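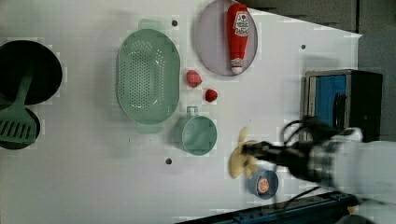 Im Oktober habe ich den Tischarm in unserer Werkstatt wieder in Ordnung gebracht. Ich schreibe den Ablauf auf, damit ich beim nächsten Mal nicht wieder von vorne anfange. Außerdem hat Évan Perrin gefragt, ob ich ihm meine Notizen schicken kann, und dann kann ich sie auch gleich ins Blog stellen.

Der Fehler war unscheinbar. Der Arm fuhr seine Positionen an, aber der Greifer stand am Ende immer ein Stück neben dem Ziel. Bei der Schüssel fiel das kaum auf, bei den Erdbeeren sehr. Eine Weile habe ich die Zielpunkte einzeln in der Software nachgezogen. Das war Unsinn, denn jeder korrigierte Punkt hat zwei andere schlechter gemacht.

## Mechanik zuerst

Ich habe den Arm in Ruhestellung gefahren, den Strom abgeschaltet und alle Schrauben am Fuß geprüft. Es sind 6, und eine davon ließ sich fast eine Vierteldrehung nachziehen. Danach kam der Flansch am Handgelenk dran. Der war fest, aber zwischen Flansch und Greifer saß Abrieb. Ich habe den Greifer abgenommen, beide Flächen mit Isopropanol abgewischt und alles über Kreuz wieder angezogen.

Die Greiferfinger hatten ebenfalls Spiel. Laut Zettel von Prilano sollen die Führungen trocken laufen. Jemand hatte sie trotzdem gefettet, vermutlich ich selbst im Frühjahr. Also Fett raus, trocken wischen, ein paar Mal von Hand auf und zu.

## Kabel

Die Kabel laufen bei uns in einem Bogen oben über den Arm. Das sieht unordentlich aus, ist mir aber lieber als eine enge Führung, die bei jeder Drehung zieht. Ich hatte den Bogen im Sommer kürzer gebunden und das inzwischen vergessen. Bei 90 Grad am Handgelenk war das Greiferkabel gespannt wie eine Saite. Ich habe die Binder gelöst, Länge nachgegeben und den Bogen so gelegt, dass er in keiner Stellung auf den Tisch hängt.

Dann habe ich jede Achse einzeln und langsam bis ans Ende ihres Bereichs gefahren und dabei nur auf die Kabel geschaut. Das dauert, aber einen abgerissenen Stecker zu tauschen dauert länger. Das Ersatzkabel von Masarstead war damals elf Wochen unterwegs.

## Nullpunkt und Tisch

Für den Nullpunkt nehme ich die gedrehte Spitze aus Messing, die Espinoza mitgeliefert hat. Sie wird zwischen die Finger geklemmt und über die Löcher in der Tischplatte gefahren. Drei davon benutze ich als Referenz. Es ginge auch mit aufgeklebten Marken, aber die wandern bei mir früher oder später mit dem Putzlappen mit.

Der Ablauf:

1. Arm 11 Minuten warmfahren, ohne Last.
2. Spitze einspannen, Greiferkraft auf niedrig.
3. Loch anfahren, absenken, Position speichern.
4. Die beiden anderen Löcher genauso.
5. Kalibrierung rechnen lassen und das erste Loch noch einmal anfahren.

Beim ersten Durchgang lag ich beim erneuten Anfahren sichtbar daneben. Ich hatte vergessen, das alte Werkzeugmaß zu löschen, und die Software (Vora, noch die vorige Version) hat es stillschweigend weiterbenutzt. Nach dem Löschen ging es.

## Probelauf mit dem Küchenkram

Getestet habe ich mit den Sachen, die wir sowieso immer nehmen: Pfanne, mintgrüner Pfannenwender, Sieb, Tasse, der lila Teller mit der Ketchupflasche, dazu das Spielzeugobst. Angefangen habe ich mit der gelben Banane. Sie liegt flach und ist gebogen, und wenn der Greifer schief steht, dreht sie sich beim Zufassen weg. Für mich ist sie deshalb der beste Prüfkörper, besser als die Tasse, bei der auch ein schlechter Griff oft noch hält.

Ich habe 100 Griffe laufen lassen, verteilt auf Banane, Tasse und Erdbeeren. Zwei gingen daneben, beide bei der kleineren Erdbeere. Damit kann ich leben — vor der Reparatur habe ich bei den Erdbeeren gar nicht mehr mitgeschrieben.

Offen ist noch der hintere Bereich beim Ofen. Der Arm kommt hin, aber der Abstand zwischen Unterarm und Gehäuse ist mir zu knapp. Ich habe dort vorerst eine Sperrzone eingetragen und die Geschwindigkeit in der Nähe heruntergesetzt. Wahrscheinlich rücke ich den Ofen irgendwann ein Stück weg, dann muss die Sperrzone neu eingemessen werden.

Für den nächsten Termin steht auf meinem Zettel: Fußschrauben mit Lackstift markieren, Kabelbogen fotografieren, Vora aktualisieren. Évan bekommt die Messingspitze per Post, sobald ich mir eine zweite gedreht habe.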